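4. Putting a drive in its caddy

Right, this is the fiddly bit, so clear some desk space and grab a small dish for the screws (I use a saucer). If you bought your Takdale with the drives already fitted, skip ahead to section 5.

1. Shut the Takdale down and wait for the front light to go out. I give mine 6 minutes, but I'm a nervous type.

2. Press the latch on the caddy you want and draw it out by the tab. Keep it level! They catch on the bay if you let the far end drop.

3. Lay the caddy on a folded tea towel and lower the new drive in, connector end away from the tab. It should sit down between the two side rails without any shoving.

4. Fit the screws finger-tight first, all of them, then go round again with the driver. Ditte Ketilsson wrote the first version of this guide and she did them up one at a time, and we had a lot of crooked drives that April. 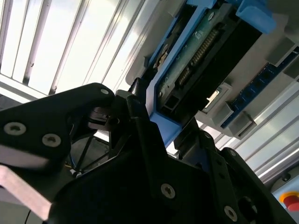
Blue caddy with a black hard drive in it. The raised rails run along the long sides.

5. Hold the caddy by its edges and check the metal latch clip on the rail. If it's bent, don't try to straighten it, just ask me for a spare (part 638).

6. Slide the caddy home until it clicks, then power up.

Caution: keep your fingers off the connector and the bare circuit board. I've cooked a drive that way and it was a 300 dollar lesson.

Note: your colour may vary. Older Hokov caddies are a different length and won't fit the Takdale, no matter how hard you lean on them.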